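About the Trevby Workshop

We are a shared workshop with a leaky gutter, a good drill press and a robot that is learning to deal with towels.

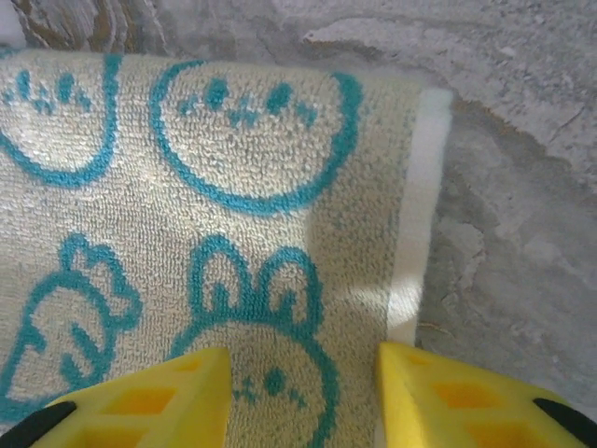
Who we are

Trevby began in a rented unit behind a tile showroom, when a few of us got tired of soldering on kitchen tables and our families got tired of eating around it. There are no employees. There is a key, a rota for sweeping up that people treat as a suggestion, and a shelf of motors labeled "probably fine."

Most members come to us with a project half built and a part missing. We have chairs, outlets, two printers (one of which works while the other thinks about it) and a long list of opinions on wire gauge.

What we're building

The big shared project is Pelto, an arm for household chores. Pelto has yellow plastic fingers with a hollow, ribbed build, so they can give a little when they meet something soft, and black pads down the outer sides. The wrist carries a small camera. The current finger design is version 116, and no, we did not skip any numbers to look busy.

We chose towels because we thought they would be easy. Terry cloth has loops, loops catch, and a towel lying flat offers a gripper very little to hold on to. Our practice towel is cream with cartoon animal faces in teal, and it has a plain white border down one side. The border is smoother than the rest and bright in strong light, and half our software arguments are about whether Pelto should look for it or ignore it. Plain gray towels would have been more dignified. The one with the faces was in the donation box.

Before Pelto there was Talpur, a rolling cart meant to bring tools to your bench. Talpur now holds the coffee maker and does that very well.

How it's paid for

Member dues, plus a jar. The control board for Pelto cost us $100 secondhand, and the wiring log stands at 1016 entries, a fair number of which say "put it back the way it was."

Joining

Come by on an open evening and bring whatever you're stuck on. Use the side door on Maston Street; the front one belongs to the tile people. New members do the safety walkthrough before touching the lathe, including those who have owned a lathe. The next intake after this one is in November.

Page last updated 26 April 2021.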